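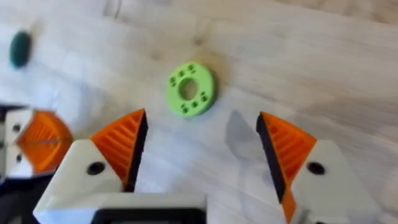 The sessions were easier on my hands than I expected and I would do another block, wrote one operator from our spring group. We are now looking for people to join the next one.

Avholm Robotics Lab, Wolness: paid participants wanted for a study of two-arm teleoperation

The Vedine study asks how much human demonstration a pair of robot arms needs before it can handle small parts on a tabletop by itself. So far we have recorded 2516 demonstrations. A policy trained on all of them did no better at picking up flat rings than one trained on the half recorded by our slower operators. We want to find out whether pace explains that or whether it comes down to how people approach the part.

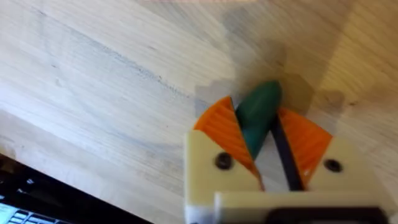 To test this we need operators with different habits and different levels of experience. You will guide both arms through short pick, pass and place tasks, first at your own speed and then at a speed we set. Every attempt is kept, including failed grasps, and labelled afterwards by our staff.

What is involved

You would come in for 6 sessions over 3 weeks in August. Each session lasts 40 minutes, with a break halfway. Training is given in the first session, and those recordings are left out of the results. 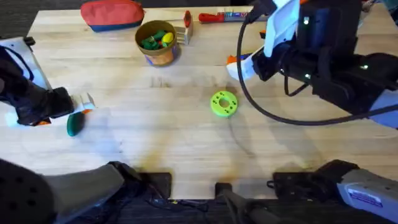
Do I need to know anything about robots? Nzioka asked at our last open afternoon. No. Half the places are kept for people who have never operated an arm. For the other half we would like some experience with remote handling, model making, assembly work or similar.

You should be 18 or over, able to use both hands for fine work, and comfortable sitting at a bench. Glasses are fine. Please tell us if you have had a wrist or shoulder injury in the past year.

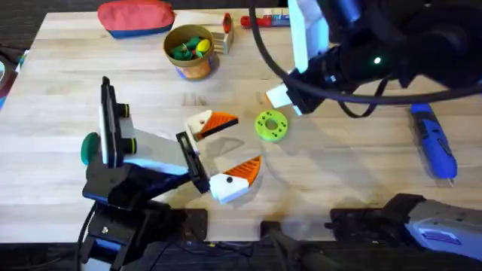
Two-arm workstation with ring part, Vedine study

Payment is made after each session and travel within Wolness is refunded. You may stop at any point and keep what you have earned. Your name is not stored with the arm recordings.

To apply, send a short note to the Avholm study desk saying which half of the places you are applying for and which days you can manage. Evening sessions are on Thursday only.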